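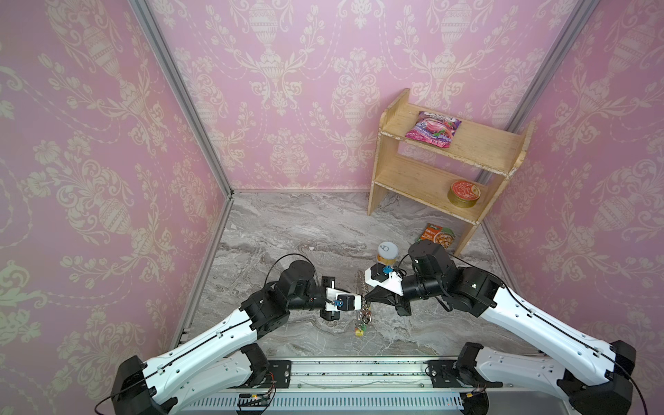
*Photo: Cillen open day, June 2021*

I'd been meaning to get out to the Cillen workshop ever since a flyer for their two-armed bench kit, the Clullatow, came through our door in May, and I'm so glad I made the drive (147 kilometres each way, with a very decent sausage roll at the halfway mark). My sister and I run a small key and lock counter, and we've been wondering whether a kit like this could take over some of the fiddly sorting we do after closing.

The kit is two white arms on one long rail, with a gripper on each. Okoth, the firm that sells it, had three booths going, and I spent most of my 60 minutes at the pink one, partly for the wallpaper, which my nan would have loved! They like to try the arms on ordinary household bits, so there was a chain with little charms on the marble-patterned floor, and a shelf behind with a tin on it.

Keys are what I'd come for, though, so I asked a great many questions about rings and tags.

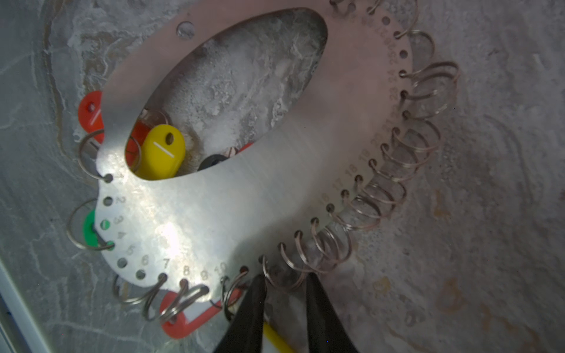

Our own board at the shop has 20 hooks and is forever in a tangle, and I'd want to bring it along and see how the arms cope before spending any money. The Okoth people were lovely about that and said trial bookings are welcome. Hire is by the month, with a refundable deposit of $1,000, and the Grokley software comes with it, though training is extra.

I came home with a brochure, a rather nice pen and a trial form, which is on the counter waiting for my sister to read the small print.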